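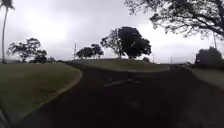 MARPORT - Road crews will begin repainting and resurfacing work on the Tikum Park loop on Fri 15 April, the city's streets office said this week. The loop carries cars, park trucks and bicycles past the main lawns. The work order covers lane markings, curb joints and short stretches of asphalt. White paint on the pavement has faded at the bend, where the road curves past a grassy mound topped by trees, and markings there will be ground off and laid again. The pale concrete curb on the lawn side of the bend stays in place. Joints will be cleaned and resealed.

The job has been split into two parts. The first covers 1095 feet of road between the Lagman gate and the bend. The second runs from the bend to the Seltska parking lot and will be scheduled after the first has been inspected. Both are to be finished by August.

One lane will remain open during work hours, with flaggers at each end. The posted speed on the loop will drop from 20 miles per hour to 10 inside the work zone. Drivers should expect waits of up to 22 minutes when the grinder is being moved. Bicycles may use the open lane but must follow the flaggers' signals.

"Paint needs a dry surface," said Soo-ah Yeo, the project engineer. "If it rains on a paint day, we move to curb work and come back to the paint later. The lane closure stays the same either way."

The new markings will be a heat-applied plastic with glass beads mixed in for night visibility. It replaces ordinary road paint, which the streets office has been renewing on the loop every other year. Asphalt patches will be cut square, filled in two layers and rolled before the lane reopens.
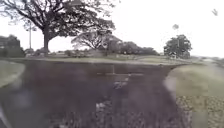 *Open lawn and a large spreading tree beside the path at Tikum Park. The lawns are outside the work area.*

No trees will be removed. Trucks and rollers are barred from the grass, and materials will be stored at the Seltska lot, where 71 parking spaces will be fenced off until the second part is complete. The remaining spaces will stay open to visitors.

Paths across the lawns will keep their normal hours. The Lagman gate will be closed to vehicles overnight while the first part is under way. Drivers leaving after dark should use the Seltska exit.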